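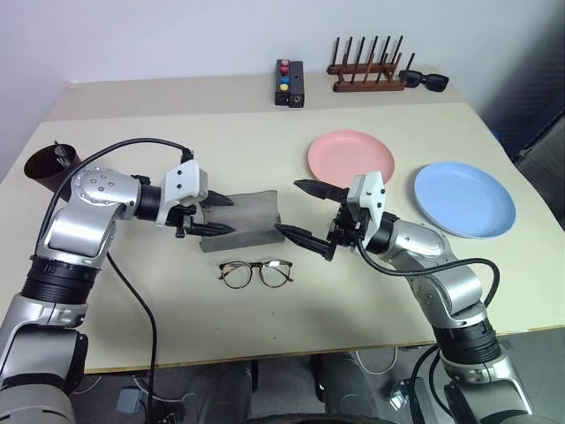 Photograph: Kai-wen Chu / Losora

Two arms, one table, and a monthly bill

Most small firms that ask about robot arms are put off before they see one. The quote arrives, then a second quote for fitting, then a third for somebody to teach the thing its job. Losora, a company of 8 people in Wirkovbridge, is trying to sell the whole lot as one service. It is called Okoth, and it has been open to paying customers since June.

What you get is a pair of arms fixed to a table, the software to run them and a set number of hours with a trainer, who guides the arms through a task until they can repeat it. The table stays at Losora while the task is being worked out. Then it goes to the customer.

I spent a day there with Ewan Farquharson, who runs the training side. The arms are silver with black rings at the joints, and each ends in a white housing with two black fingers. They work towards each other over the middle of a pale tabletop, where a grey block lay between them. Around it were ordinary things: a pair of folded glasses with round tortoiseshell-patterned frames, a pink plate and a light blue one, a dark wooden dish rack with sunglasses resting against one end, and a cup on its side.

"People come in wanting to see it lift something heavy," Farquharson said. "I'd sooner they asked what it does with their own stuff."

Customers are told to send a box of whatever they handle. Plates are fairly kind to a gripper, he said. Glasses are not, as they slide, they fold and they scratch. Losora charges the same for either, but warns that awkward items use up the hours faster.

The basic plan includes 2 training days and 162 hours of running time a month. Go over that and you pay by the hour. Ching-wen Choi, who handles the contracts, says most customers stay under. A larger plan gives 300 hours and a faster call-out.

There are things to weigh up. The cables hang in loops outside the arms, so you need clear space on both sides - more than the brochure suggests. You also need a sturdy floor and a person on site who is willing to learn the basics. And if you cancel, the trained task stays with Losora. Choi told me that clause is being looked at.

Wai-kit Chang, who packs gift sets at Mostaritz, has had a table for two months. He likes it for the dull jobs and still does ribbons by hand. "It's slower than me," he said, "but it doesn't mind doing the same tray all afternoon."

For a firm with one steady, repetitive job, the basic plan is worth a trial. If your work changes every week, I would wait.

Last updated: 22/08/2023

Related articles
Leasing or buying: what workshop owners should ask
Sixten Fagerlund on keeping old conveyors going
Label printers for small packing rooms

We use cookies to remember your settings and count visits. Manage cookies | Accept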